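The strip under the desk

Most homes have at least one, and few people could say when they bought it. It lives behind the television or under the desk, gathering fluff, and it gets attention only when it stops working or when somebody needs one more socket than the wall provides. The power strip is among the cheapest electrical things we own and among the hardest worked.

I started looking into them after moving house in September. The new place was built with two double sockets in the front room, both on the same wall, and the desk had to go on the other side because of the radiator. Within a week I had a strip feeding a second strip, a lamp on a travel adaptor and a cable running under the rug. Every one of those is something the leaflets tell you not to do.

So I went round the rooms with a notebook. There were 7 strips in the house, including one in a box marked "kitchen" that also held a bicycle pump and some curtain hooks. One was so old that its plastic had gone the colour of weak tea. One had a switch that stayed lit whichever way it was pressed. I put both of those in a bag for the recycling centre and spread the rest out on the table.

What the label says

Turn a strip over and there is normally a small panel moulded or printed on the underside. It is hard to read, and on a dark casing it may as well not be there. A torch held low and to the side helps. The figures to look for are the maximum current, in amps, and the maximum load, in watts. In Britain a lead with a 13 amp fuse is usually good for a little under 3,000 watts in total, and that total is shared by everything plugged into it. It doesn't go up with the number of sockets.

This is where people come unstuck. A strip with six outlets looks as though it should be able to run six things. It can, if they are a phone charger, a router, a lamp, a radio, a laptop and a clock. It can't if two of them are a kettle and a fan heater. Anything that makes heat uses a lot of power, and things that make heat belong in the wall, one to a socket.

The Rollura showroom, which sells lighting and desk fittings from an old dairy near the canal, keeps a plug-in meter on the counter for customers to borrow. I took it home for a weekend. My desk, with the computer, screen, lamp and speakers all running, never passed 491 watts, and that was with the printer warming up. The hairdryer went well beyond that by itself on its lower setting. After seeing the numbers I stopped worrying about the desk and moved the hairdryer.

Shape, sockets and switches

Strips vary more than you would think. The long kind suits the back of a desk, where it can be screwed along the edge. Cubes and towers are easier to reach but they tip over, and a bulky charger on one side blocks its neighbour on the next. Short ones with only a few outlets are better than they look. They fit in a drawer, they can sit on top of the table while you work, and they put a natural limit on what gets plugged in.

Then there are the sockets themselves. A British strip has British sockets, with shutters that open when the earth pin goes in. Strips bought abroad, or sent from abroad, may have universal ones, with openings cut to take several kinds of pin. They are handy for anyone with a drawerful of plugs from different countries. They also divide opinion, as the contacts have to cope with pins of different shapes and may not grip all of them well, and a multi-standard outlet may not give an earth connection to every plug that fits it. Many don't meet the British standard and shouldn't be in everyday use here. If you have one, find out what it was made for before you use it at all.

Colour is a small matter, but it helps. Nearly all strips are black or white, and on the all-white ones it takes a second look to find the switch. A few makers pick out the sockets and the switch in another shade, and I have come to prefer that.
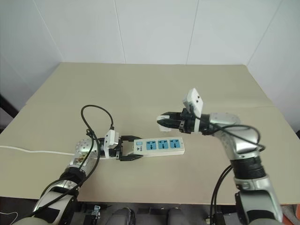 One reader, Farooqui, wrote to say that the colour of the thing was neither here nor there and the switch was what mattered. A strip with a single switch for every outlet was no use in a house where the router and the television shared it, the letter went on, as one of them always needed to stay on. Individually switched sockets cost more but had put an end to the arguments. The letter also asked why so many strips came with a lead too short to reach from behind a sofa.

The switch point is a fair one. A single switch is fine where everything goes on and off together, at a workbench or a sewing table. For a mixed group you want one switch to each outlet, or two strips in two separate wall sockets.

As for the lead, the length is nearly always given on the packaging and nearly always ignored. Measure the route along the skirting board before buying, with the corners included. I needed 3 metres for the desk and had bought one metre, twice, hence the strip feeding a strip.

Living with them

The advice on daily use is dull and easy to follow. Don't join strips together. Don't run the lead under a rug or a carpet, where it can be trodden on and damaged without anyone seeing. Don't use the strip while its lead is tightly coiled. Keep it away from sinks, vases and pet bowls. If the casing feels hot, or there is a smell like fish or burning plastic, turn it off at the wall and don't use it again.

Dust is the other thing. A strip that sits on the floor faces upwards, and its empty sockets collect whatever falls. Twice a year I unplug mine from the wall, take everything out of it and go over it with a dry paintbrush. It takes five minutes each. I don't use a damp cloth, and I don't poke anything into the holes.

Raising the strip off the floor saves most of the cleaning. The back of many strips has keyhole slots for screws, and a desk with a solid rail will take them. Where there is no rail, a cable tray does the job. I tried the Trollotard, a steel mesh tray that clamps to the desktop without drilling. It holds a strip and all its plugs, and the vacuum cleaner now goes straight underneath. The clamps are stiff and the instructions are only drawings, but it has stayed up. There is a cheaper cloth version from Iritier that hangs like a hammock. It sags in the middle when loaded and I wouldn't put large power bricks in it.

Label the plugs while they are out. Masking tape folded round the lead close to the plug will do, with the name of the thing written on both sides. Mine say LAMP, SCREEN, PRINTER and so on, and one says DO NOT, which is the router.

When to let one go

Strips wear out. The springy metal inside each socket loosens with use, and a plug that wobbles or drops out is making poor contact. Scorch marks, cracks, a rattle inside the casing or a switch that has gone soft are all reasons to stop using it. So is a lead that has pulled away from the body far enough to show the coloured wires.

Surge-protected ones have a shorter life than plain ones. The part that absorbs the surges is used up bit by bit, and many have a small light that goes out when the protection has gone. The sockets go on working after that, so it is worth checking the light.

My oldest survivor is 17 years old. I know that from the receipt, which was in the same box as the curtain hooks. It has no cracks and the sockets still grip, but I have retired it to the shed shelf for the radio, and the desk has a new one with a lead that reaches the wall.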